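Workshop tips: recording practice runs with a small arm

These come from the bench notes Efren Tan and Charito Rivera keep at Stedunton. We recorded 292 runs in July and kept 129.

Tape the mat down before the first run and don't lift it until the set is finished. If it shifts, recalibrate and start a new folder. Wipe dust off the black squares with a dry cloth.

Keep cables clear of the elbow. Move the arm by hand through its full reach once and watch for any strand that pulls tight. A thin cable can be taped along the link.

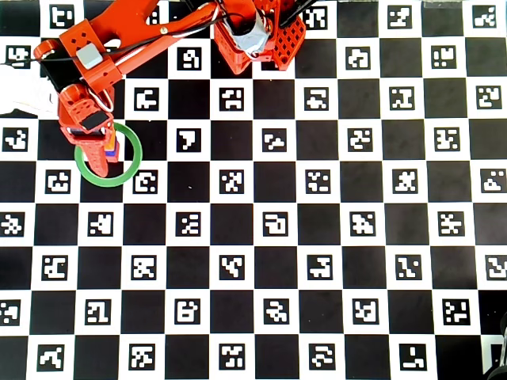
Fingertip inside the green ring, with the marker mat under it.

Change the starting spot of the ring every run. Three spots are too few, and the model will learn the spots. Turn the striped piece as well.

Move at one steady speed. If you stop to think, throw the run out. Rogelio Rivera saves his fumbles in a separate folder, and they are useful later for teaching recovery.

Write the label right after each run: the task, who was driving, good or bad. Don't leave it for the end of the day.

Check the arm's screws before each session. Printed parts work loose, and overtightening strips the holes.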